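Bindery notebook
2 July 2023

Paste and homemade bookcloth for the Fleltura ledgers

Carrying on from the last entry, where the starch paste went thin overnight and the cloth backed with it let go of the paper along one long edge. I threw that batch out and scraped the pot. The backed piece is still pinned to the drying board in the back room because I want to see if the rest of it lifts too. So far it hasn't. The edge that let go is the one I pasted last, when the brush was running low, so some of the blame may be mine and not the paste's.

New batch. Wheat starch from the same sack, 62 grams, soaked in cold water for an hour before it went near any heat. Last time I skipped the soak to save time. Put it in the small enamel pan, stirred with the flat stick the whole way. It goes milky, then nothing seems to happen for a long while, then it catches all at once on the bottom and turns gray and glassy within a few turns of the stick. Kept it on low for eight minutes after it turned. Off the heat, lid on, left to cool without touching it.

Once cold it was stiff enough to cut into lumps with a palette knife. Pushed it through the horsehair strainer two times. The first pass is hard work and the second is easy. Thinned a third of it with water to about the feel of heavy cream for backing, and kept the rest thick in a jar for the leather corners. Jars are on the bottom shelf of the fridge with tape on the lids. Please don't put brushes back in them.

Smell is fine, clean and a bit like wet bread. The bad batch had a sour edge to it by the next morning and I should have stopped there.

Backing

The backing tissue is the Kinyua, long fiber, the cream one. We are down to the end of the roll. I tore the sheets against the steel rule with a wet line, so the edges are feathered, and made them larger than the cloth all around so there is a margin to stick down to the drying board.

The cloth is the plain linen from Tevska, washed hot twice and ironed damp. It still has a slight bias in it from the bolt. If the threads aren't pulled square before the tissue goes on they will never be square again, and it shows badly on a ledger with straight ruled lines on the cover. I spend longer on this than on the pasting. Mist the linen face down on the bench, brush it out from the middle with the dry smoothing brush, then look along the weave from the end of the bench with one eye shut and pull the corners until it runs true.

Then paste the tissue on the plastic sheet, lift it with the lath, and lower it on from the left. Dry brush from the center out, then tamp with the stiff brush held upright. Don't skip the tamping on linen. On cotton I have got away with it.

Did three pieces this way. The first has a crease in the tissue near one corner, outside the cutting line. The second is good. The third I lowered crooked and tried to lift and reset, and it tore, so I patched it with a strip from the offcut. It can be used for the small pamphlets.
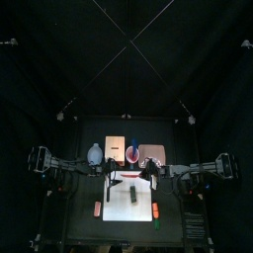
The covered bench with the white board down. Blue jug at the back left.

Drying

All three went up on the boards face out, margins pasted down, with a slip of paper under one edge of each for the knife to go in later. I blew a little air in under the slip before closing it off. This is supposed to stop the middle from sticking and it does seem to help. The window in the drying room was shut because of the damp. In August last year I left it open on a windy afternoon and two pieces dried so fast they split down the middle, with a sound like a drum being hit.

The second piece was tight by late afternoon. The first took longer, and the patched one was still cool to the back of the hand when I locked up. I'll leave all of them until at least tomorrow evening. Cloth taken off early looks flat and then curls once it's cut.

I tried the Tumix on a scrap for comparison. It is the ready-mixed cellulose paste in the tub that came with the secondhand press. It goes on slippery and gives plenty of time to move things around, which would have saved the third piece. But dried, the scrap is limp compared with the starch one, and when I bent it sharply over the edge of a board the tissue cracked away from the linen at the fold. I would use it for flattening and repairs and for mixing a little into the starch in hot weather. I wouldn't back cover cloth with it alone.

Mix to try next: four parts thinned starch to one part Tumix, same linen, same tissue. If it still holds at the fold, that is what I'll use for the full set.

Boards and spines

Cut boards for the first two ledgers while the cloth was drying. Gray board, grain running head to tail, checked by bending and again by wetting a scrap and watching which way it curled. Two of the sheets in the stack had been put in the wrong way around, so check every one and don't trust the pencil arrows. Squared on the board shears. The clamp is still pulling the sheet toward the back by a hair when it comes down, so I cut oversize first and then trim to the line with the foot held lightly.

Spines are to be flat, with the joints wider than I would normally make them. The ledgers will be opened flat on a counter and written in close to the fold. For the test case I used strips of waste board as spacers, and the cover folds back on itself with no strain on the paper. With the narrow joint it fought me and wanted to stand up. The wider one looks a little slack when the book is shut. I can live with that.

The text blocks are 200 leaves each, sewn on tapes. The first is sewn and knocked square, with a first coat of paste on the spine. The swell is more than I planned for. I used the thicker thread because the thin was tangled, and it has added up over that many sections. Pressed it hard between boards overnight and it has gone down some, but the next one gets the thin thread.

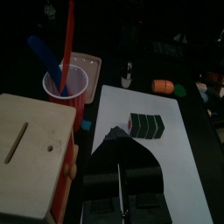

Color of the cloth is still not settled. The plain linen takes dye before backing or paint after, and I have tried both. Dyed first, the color goes right through and the corners wear well, but the wash shrinks the linen unevenly and the squaring up takes twice as long. Painted after, with acrylic thinned into the paste, it sits on top and fills the weave, and it's easy to get the same shade across several pieces. The green I've mixed so far is too light and too yellow, more like a pea. I want it down near the dark green of the block on the white sheet, with the title rules and the panel lines in a pale color, since the pale lines dividing that green into its four parts carry well even in poor light. Next mix should have less yellow and a touch of black, brushed out on a backed offcut and left to dry before I judge it. It always dries darker than it looks in the dish.

For the pale rules I'd rather stamp than paint. The brass line pallet is clean and the thermostat on the stove is working again. Try cream foil first, on paint and on dyed cloth both. The foil didn't want to take on the painted surface when I did the pamphlets, and I had to go over each line twice, which doubled it in places. A thin coat of glaire under the line may fix that. Let it dry to just tacky.

To do

Cut the three pieces off the drying boards, label them on the back in pencil with the batch.
Make the starch and Tumix mix, back one scrap of linen, do the fold test beside today's scrap.
Order Kinyua tissue, cream, same weight. Ask Tevska if the next bolt can come rolled and not folded, because the fold line never irons out fully.
Shim the clamp on the board shears.
Sew the second text block with the thin thread.
Wash the horsehair strainer properly. There was dried paste in the rim from before and it came off in flakes in the first pass.
Green again, darker.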